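Boxes first, labels later: Noreen McGrath on packing up a workroom

Morning, kettle on, no chairs left to sit on. Noreen McGrath is talking before I've got my notebook out.
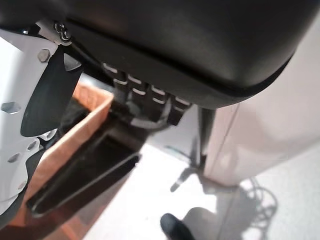 "Trays stay in. That's the whole system," she says. "You lift a tray out to pack it, you've got a tray and a box and nowhere to put either. So the tray goes in the box and it stays in the box and you fill it where it is."

She has been packing up workrooms for other people for 6 years, first with a moving outfit called Kondel, now on her own, mostly under the name Girnadeck. Small jobs. Sewing rooms, repair benches, the back half of somebody's garage. This one has to be clear by Saturday.

I ask what gets packed first. She says not the stuff you'd think.

"Everybody starts with books. Books are easy, it makes you feel good, you tape up a box and write BOOKS on it. Then it's the night before and you've got a drawer full of screws and a lamp with no base. Start with the drawer. Start with the thing you hate."

And cardboard? She has opinions on cardboard. Plastic tubs she'll use if the client already owns them, but she won't buy them. They slide in the van, she says, and the lids go missing. Cardboard grips. It folds away flat after. She'll reuse a box until the bottom starts to feel soft when you press it with a thumb, and then it's for pillows only.

"I had a Bielecka carton that did a whole summer. Double wall. I was sad when that one went."

Her helper most weeks is Brodie Ruawai, who came to it from shelving work and still faces everything label out, even inside a closed box. He's outside on the phone for most of our talk but puts his head in to disagree about tape. Noreen does one strip down the middle seam. Brodie does the seam and both edges, the full H. They have been having this argument for 2 years.

"It's slower to open," she says.

"It's slower to fall out the bottom," says Brodie, and goes back out.

The shallow trays are her idea. Before, she'd tip small things into a box loose with some paper and hope. Then a client, Jade Crabtree, got her things back at the other end and rang up, very polite, to say it had taken her an entire evening to find the foot for her machine. It was in there. Under everything.

"I felt sick about that. She was so nice about it too, which is worse."

So now anything smaller than a hand goes in a tray. Black ones by preference, they're what the catering place sells off and small pale bits show up against them. If a tray won't sit square she turns it on the diagonal and tucks cloth down the gaps. Old curtains, mostly. T-shirts are no good, too stretchy, they work their way out.

Flaps she leaves open until the last hour. People find this stressful. They want to see closed boxes, she says, closed boxes look like progress, but every closed box gets opened again when somebody turns up with one more charger. I've done this. I have done this three times with the same box.

What about the floor? She keeps it clear, or tries. Boxes along one side, walking space down the other, nothing goes in the doorway even for a minute. Her rule for clients is that if you put a box down you have to be able to say where it's going. "Garage" counts. "Over there" doesn't.

She doesn't use an app. A client named Nikau Hinds set her up with one, Plivix, with stickers you scan, and she gave it a fair go. Then her phone died halfway up someone's stairs. Back to marker pen. Writing on 2 sides of the box, never the top, becuase the top is under another box.

"And write what's in it, not the room. 'Kitchen' is no use to anyone. 'Kettle, mugs, the good knife.' You'll want the kettle."

Does she ever get to the end and find she's short of boxes? Every time. She keeps 2 flat ones behind the van seat and dosn't tell the client about them.

I ask if she enjoys it. She thinks about it longer than I expected, picking tape off her sleeve.

"I like the middle. The start's horrible and the end's just lifting. But the middle, when you've got a few open and you know what goes where and you're just going round. I like that. Put the radio on."

Radio's packed, Brodie shouts from outside.

"Which box?"

He doesn't know.

Noreen McGrath takes small workroom jobs from October on. Beathag Guthrie handles the bookings, mornings are best.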